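Category: Workshop notebook / Outerwear repair

November 29, 2018 – Padded garments: loss of loft after washing

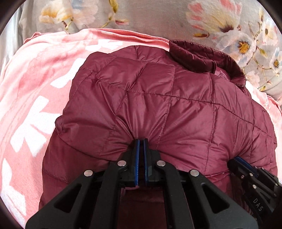 The purpose of this entry is to record the present position on padded garments returned to the Grustwood workshop with flattened or shifted filling. Three such garments have been received from the Fledley shop this month, all with the same complaint from the customer. In a design of large panels, such as the maroon jacket, where vertical stitch lines meet a long horizontal seam, the filling has a good deal of room to move within each section, and it tends to gather at the lowest corner. Narrow channels hold it better but are slower to dry.

Washing procedure, as agreed with Lahcen El Khatib: cool wash, half the usual measure of soap, two full rinses. Garments are to be weighed before washing and again after drying. The first test piece weighed 334 g before washing. The weight after drying is not yet entered, the scale having been lent to the cutting room.

Drying remains the weak point. Shota Kaneko left one sleeve on the rack for 6 hours and found the filling at the cuff still damp when the lining was opened. It is proposed that the time on the rack be doubled and that sleeves be turned inside out for the second half. Staff are reminded that the heated cabinet is not to be used for anything with a coated shell until the thermostat has been checked.

Thread: the Joko thread in the present stock frays at the needle when used on slippery shell fabric. Elvia Lozano has asked for a finer needle to be tried before any new thread is ordered. Two needle sizes to be compared on scrap, same stitch length, results to be pinned to this page.

Open points:
– Opening the lining at the side seam leaves a visible line when closed. The pocket seam may be a better place. Þröstur Norðdahl to try on scrap.
– Price for refilling a single panel has not been settled. Yiğit Tuncer considers the current charge too low for more than one hour's work.
– Customer leaflet still advises hanging to dry. Wording to be corrected before the February printing.

Scale to be returned by Monday.

Related entries
Zip replacement on lined coats
Luo steam table: cleaning and descaling
Removing candle wax from wool
Button stock, autumn count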